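Ticket 2186: export reading on Tokik monitor doesn't match the inverter
Opened by: Mieke Boersma, Drutasley
Opened: November 11, 2021
Status: Closed by customer

Hi all, me again (sorry!). I've got the Kotian inverter in the garage with the Tokik monitor in the meter box, and the two of them have stopped agreeing with each other. The inverter's own screen says we're making plenty of power in the middle of the day. The Tokik app says we're making the same amount, fine, lovely, but then it reckons we're importing from the grid at lunchtime with the sun blazing and nothing on in the house except the fridge. Yesterday it had us buying almost 13 kilowatt hours while the panels were going flat out. I'd be very surprised if that was real, and I'd be a bit cross too, given why we put the things up in the first place.

What I've tried so far, so you don't have to ask me:

Turned the monitor off and on again at the little isolator. It came back with the green light and the same silly numbers.

Deleted the app and put it back on my phone. I lost all my nicknames for the circuits and gained nothing.

Checked the wifi. It's weak out at the meter box but it's always been weak, and the readings come through without gaps, they're just wrong.

Read the actual meter with a torch and a notepad, morning and arvo. The import register barely moved and the export register went up heaps. So the meter agrees with the inverter and it's only the Tokik that's telling fibs.

One thing that may matter: we had a sparky out to put in a circuit for the new hot water heat pump and he had the switchboard cover off for a good while. I didn't think to look at the app straight afterwards, so I can't swear it started then, but it's in the right week.

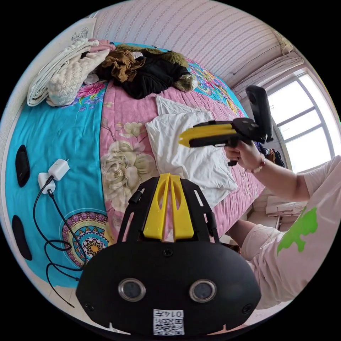
Ridevdale Community Energy, Household Support Team

First reply came back from the team that same evening, which I thought was pretty good going. They asked for the serial number off the monitor, the daily graph from the app, and whether the clamp on the main incoming cable could have been moved. The clamp (they call it a CT) has a little arrow moulded into it and the arrow's meant to point from the grid towards the house. Put it on backwards and the monitor swaps import and export. You'd think that would look obviously upside down, but at night it would show us exporting, and I went back through the app and, well, there we were, allegedly sending power to the street at two in the morning with no battery. How I missed that I don't know.

They were very firm that I wasn't to go poking behind the cover myself, and fair enough, I had no intention of it. They offered two choices. Either get the electrician back to turn the clamp around, or they could flip the sign on that channel from their end. I asked for the flip, being lazy and not wanting to pay another call-out.

Update: the flip half worked. Night readings are now right and the lunchtime import has gone, hooray! But the hot water circuit is showing as a negative number whenever the heat pump runs, as though it's making electricity. If only. I've sent through a screenshot. I also noticed the house total is a touch low at the same time, so I suspect the app is subtracting the heat pump from everything else.

Update: the team think the flip was applied to the wrong group of channels, so that every spare clamp went along with the main one. The hot water one was the right way round to begin with and now it's been reversed for no reason. They've set it back and asked me to run the heat pump on manual boost while they watch it live. I stood in the laundry with the phone on speaker, pressed boost, and the number went up and stayed positive. We waited until the compressor had properly got going, then switched it off, and it dropped back down to nothing.

Update: three days of checking the app against the meter at breakfast and again at tea time. Import and export are both near enough to the meter that I'm happy. The old readings from the dodgy week can't be corrected, apparently, so my monthly chart is going to have a great ugly lump in it. I can live with that, though if anyone ever adds a way to blank out bad days I'd use it tomorrow.

For whoever finds this later with the same trouble: look at your overnight readings first. If you've got panels and no battery and it says you're exporting in the dark, ask about the clamp before you reinstall anything. And write down your circuit names somewhere, I'm still working out which one is the oven.

Happy for this to be closed. Thanks for putting up with the long messages!

Mieke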